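**Lougher holds off on second arm, for now**

Lougher won't be ordering its second robot arm before October. That came out of Tuesday's budget session at the Trarkcombe site, which ran past 6 p.m. and still left two lines on the sheet open.

The short version – the arm is in the plan, the money isn't released. What did get approved: 11 replacement fingertip sets, a spare controller cable, and a service visit for the existing cell. Total for those three lines is $3000, most of it the service visit.

The bigger ask was the second arm plus table, mount and safety kit. Two quotes in, one from Tuvis and one from Ukent. Tuvis is cheaper up front but leaves out installation. Ukent has installation in, training in, and a longer wait. Neither quote covers the floor work, and the floor under bay 3 has to be leveled before anything gets bolted down there. No figure for that yet. Someone is supposed to call the contractor back this week.

Soledad Whitfield, who put the request together, had wanted both arms running side by side by the end of the year. Her case is simple enough. The one cell does sorting and layout work in the mornings and gets handed over for testing after lunch, and every handover means a new setup and a fresh calibration check. She put the lost time at 158 hours since the cell opened. The log she handed out backs that up, though it doesnt split out the days the arm was down for other reasons, and she was asked to go back and do that.

Work on the cell carries on as before. The current job is small-part layout – plastic shapes, set out in two lines on a wood board, cylinders and stars in one line and the rest in another. Cheap parts on purpose. The whole tub cost less than lunch, and the same set will be used to compare the two vendors if the demo days go ahead.

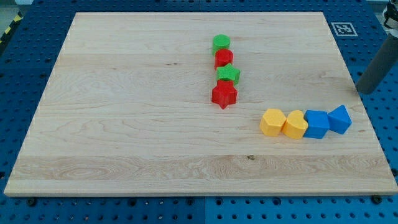

Shanti Pathak would sooner lease. Her point, made twice during the session and again by email the next morning, is that a purchase locks the site into one vendor's grippers and software for years, when the job list for the second arm is only half written. A lease costs more per month but could be handed back. She also asked why training was being treated as an extra when it was the thing that held up the first cell.

No answer on that one yet. Whitfield said she'd get lease terms from both vendors and put them next to the purchase prices, with power, spares and service on the same page so the numbers can be compared line for line. The earlier sheet had service under a separate heading and a couple of people missed it completly.

Also raised, breifly:

- Storage. The spare mount is still in the hallway and has to move before the service visit.
- Compressed air. Not needed for the current gripper. Ukent's quote assumes it, Tuvis's doesn't.
- Insurance. Existing policy names one arm only. Needs a call before any delivery date gets agreed.
- Demo days. Both vendors have offered one. Dates to come, mornings preferred.

The service visit is going ahead either way, and the cell will be closed for that day. Anyone with a testing slot that week should check the sign-up sheet by the door and move it if needed – afternoon slots are already filling up.

Revised numbers go round before the next session. If the lease terms aren't back by then, the arm stays where it is on the list and the floor quote gets taken on its own.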